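Home Projects Reports Funding Contact

Gridside Table Kit: Progress Report to the Villanueva Fund
2018-05-28
By Dexter Obi

This report covers the second stage of the Gridside table kit, from the delivery of the main set of objects to the end of the first full run of sessions at Fultumthorpe. The first stage (choosing the room and agreeing on the list of objects) was covered in the November report and is not repeated.

The purpose of the grant has not changed. We are putting together a set of ordinary kitchen and table items that can be used to practice laying out, clearing and sorting. The people using it are adults who are getting back to kitchen tasks after a long break. Everything in the set should be easy to recognize from across a table, and it should be possible to replace any single item without buying the whole set again.

1. The set

The kit as delivered has two parts. The first part is tableware: a round plate, cups, a colander and a cloth. The second part is food and food containers. We chose toy food for pieces that would otherwise spoil, and kept the ketchup bottle because it was the item most people named first when we asked what belongs on a kitchen table.

Colors were picked so that the larger pieces could be told apart by name. The colander and one of the cups are both mint green, which came from ordering them out of the same range. We had meant to avoid matching pieces. In practice the match has been useful for one of the sorting tasks, where people are asked to group by color first and by use second, so we are keeping both. The other cup in the photos is light blue.

The standard starting layout was settled in the third week. The bottle goes on the plate. The small fruit goes beside the plate, near the edge of the table. The green cup is laid on its side. The blue cup goes near the corner, and the banana goes close to the green cup. Before this was fixed, each session leader set the table differently and the session notes could not be compared. The colander and the cloth are the pieces we change from one task to the next.

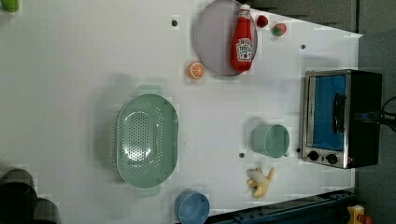 Photo: Mitiku Hadgu / Gridside

The colander takes up more of the table than we planned for. It is a large oval one with a short handle at each end, and when it is out there is less clear space for laying pieces down. We looked at a smaller round one from the same supplier but decided against it. The handles on the large one are flat and easy to see, and the orange slice and the small fruit all fit inside with space left over, so the whole of the "gather the fruit" task can be done in one container.

The orange slice has been the hardest piece to pick up. It is flat, and people with a weak grip tend to slide it to the table edge first. We have left it in the set and marked it in the guide as a later step.

2. The table

The original plan was to use a folding table with a cloth cover. This was dropped after the first week. The cover moved whenever someone dragged a cup, and its pattern made the small fruit hard to find. We now work on a plain white top. It does have a few small dark holes in it, and one person took one of them for a crumb and tried to wipe it off. We have asked Nurthorpe for a price on white caps and will fit them if the cost is low.

The pale surface does make the colored pieces stand out well. Glare was the main worry with it. Mitiku Hadgu checked the room at several times of day and found it acceptable with the blinds half down. The light blue cup is the weakest piece against white, and if we reorder we will ask for a darker blue. 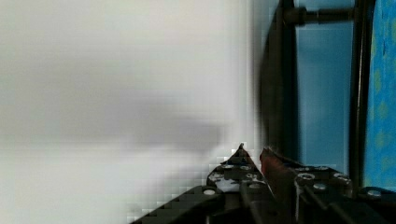 Fultumthorpe table room, close to the work surface.

Cleaning takes very little time. The top is wiped before and after each session and the tableware is washed at the end of the day. Pieces go back into a lidded box with a printed list inside the lid. Two pieces were missing at the April check. One was found in the colander and the other has been replaced.

3. Sessions

We ran 208 sessions in this period with 19 people. Each session is short, normally one layout and one clearing task, and most people did more than one in a visit.

The tasks now in use are:

- Clear the plate: take the bottle off the plate and set it upright.
- Stand the cups: turn the green cup upright and place it next to the blue one.
- Gather the fruit: put the orange slice, the banana and the small fruit into the colander.
- Cloth: unfold the cloth, lay it flat, then fold it again.

Standing the cups has been the most popular task and was the one most people asked to repeat. The handle on the green cup matters a great deal. If it points toward the person, they use it. If it points away, most people take the cup by the body. Session leaders now write down which way the mug was facing at the start, and this has been added to the form.

The cloth was brought in halfway through the period, at the request of the Nurthorpe staff, who wanted something soft in the set. It is placed folded in a long strip at the side of the work area. Folding it back to the same strip takes longer than any other step, and we have made that part optional. 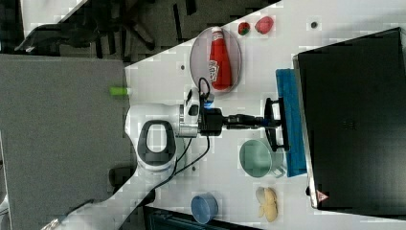 Layout with the folded blue cloth beside the laptop, mug on its side.

Session notes are typed at the table. This saves copying from paper, but a laptop takes up a good part of the working area and the cloth has ended up right against it in some layouts. A side shelf would solve this. We have not spent money on one yet and would like the fund's view before we do.

4. Spending

Purchases in this period came to $700, all from the equipment line. That covers the tableware, the toy food, the storage box, the printed guides and the replacement piece. Nothing was spent from the travel line. Room use at Fultumthorpe was provided without charge under the existing agreement, and that agreement runs through the end of the grant.

5. Problems and changes

The printed guide was late. The first version had photos of the old folding table, and leaders found it confusing. A corrected version is in use, though the page on the cloth task is still a loose insert.

The banana needs a decision. It is partly peeled, and several people asked whether they were supposed to finish peeling it. A whole one would be simpler for clearing tasks. The peeled one gets people talking, and Mitiku would like to keep it. We suggest holding both and letting the leader choose.

6. Next period

We plan to fit the hole caps, reprint the guide with the cloth page bound in, and put together a second copy of the set for Nurthorpe. The list for the second copy is the same as the first apart from the darker blue cup. We also want to try the starting layout turned around, with the plate on the near side, for people who have trouble reaching across the table.

Questions on this report can be sent to me at the Gridside office.

Related reports
Gridside Table Kit: November Report
Choosing a Room at Fultumthorpe
Nurthorpe Staff Guide, Corrected Version
Villanueva Fund: Equipment Grants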